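The Rembridge Table

Heriberto Benavides came in at five in the morning because the building was quiet then and the arm did not have to share the power circuit with the laser shop upstairs. He put his lunch in the desk drawer, hung up his jacket, and read the overnight log standing up.

The policy had been trained on 1,959 demonstrations. Of those, 1,276 had been collected at the Ondow site by people paid by the hour, and the rest he had done himself over the spring, with his wrist in a brace for the last month of it. He could tell which ones were his. He was slow on the approach and quick on the lift, and now the arm was too.

The question in the paper was a small one. Psarras, who ran the group, wanted to know whether a model trained only on the view from the wrist would slow down near a thing it had not been asked to pick up. There was no term for that in the training. There was only whatever the people had done with their hands. Psarras thought it would not slow down. She had written the abstract that way in August and left a blank for the number.

The test was 600 trials. Heriberto set the table, typed the instruction, stepped back, and wrote down what happened. Then he set the table again. He had done it for nine days. At night he dreamed of lids.

The result was that it slowed down, but only for him. When he plotted the speed of the wrist against the distance to the nearest other object, the curve dipped in the trials where the layout was like one of his own demonstrations, and stayed flat in the trials where the layout was like Ondow's. He ran the plot again with the labels shuffled and the dip went away. He ran it with the labels put back and there it was.

He took it to Psarras at ten. She looked at it for a long time.

"Why were you slowing down?" she said.

"I broke a jar in March," he said. "The first week."

"Is that in the notes?"

"No. I cleaned it up."

She asked whether the broken jar was in the training set. He said he had thrown that one out the same afternoon. Every demonstration after it was in there.

"So it never saw the jar break," Psarras said.

"No. It saw me after."

She wrote something on the printout and gave it back to him. She had filled in the blank with a question mark. He asked if he should collect more, and she said 1,000 more, from somebody who had never broken anything, if Flustance would pay for it. Then she went to call Flustance.

Heriberto went back down and reset the table for the last block. He had two trials left before lunch and he wanted to watch them from the wrist feed, with the sound off. The instruction was for the container with the teal lid, and on the screen the fingers stood on either side of it, with the jar with the white lid farther up the table and the edge of the plate under the left-hand links. He kept his hands in his pockets. He found that he was holding his breath – the way he had all spring – and he wrote the trial number on the sheet and waited for the fingers to close. 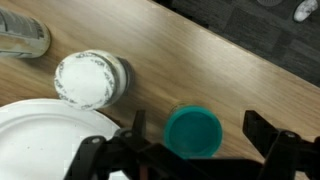
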